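4.2 Bedding and reported sleep quality

The household survey was returned by 582 participants in Drestudmont, each of whom kept a sleep diary for 6 weeks. Diaries were completed on waking and recorded the time of going to bed, the number of times the participant woke, and the bedding in use. Participants who shared a bed were asked to fill in separate diaries. Entries made after midday were left out of the main analysis but kept for the checks reported in Section 5.

Bedding was grouped by weight and by fibre, following the scheme set out by Cai and Rusnák in the pilot study. Plain covers without filling formed a group of their own, as they were often used alone in the warmer weeks and beneath a quilt in the colder ones.

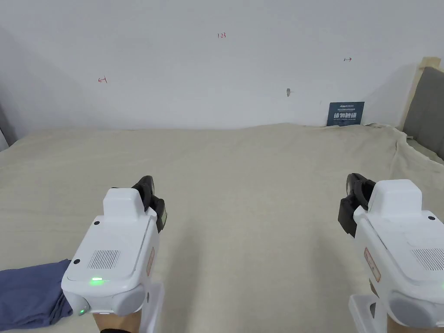 Figure 3. Beige cloth laid over a broad, flat surface.

Did participants who changed to lighter bedding report waking less often? Among those who made the change during the diary period, reported waking fell in the first week and then returned to its earlier level. The fall was larger in bedrooms kept above the median night temperature, and was not found among participants over the age of 70.

A second question concerned how often bedding was washed. The diaries held 1,466 separate entries on laundering, most of them for sheets and pillowcases. Blankets were washed far less often, and 36 participants recorded no washing of a blanket at any point. Washing showed a weak link with reported comfort on the same night and none with the number of times woken. Households in the Gündoğdu district, where shared laundry rooms are common, washed on fixed days, and their entries were therefore treated separately.

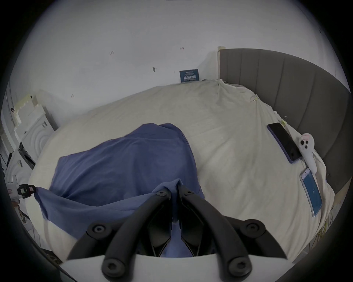

Canan Coşkun, commenting on a draft of this section, questioned whether comfort on a wash night could be separated from the simple fact of having made the bed afresh, and asked that bed-making be recorded as an item in its own right. The point is accepted. The present diary did not ask about bed-making, and the link with washing should be read with that in mind. A revised diary, which includes the item, is now in use at the Gramis site.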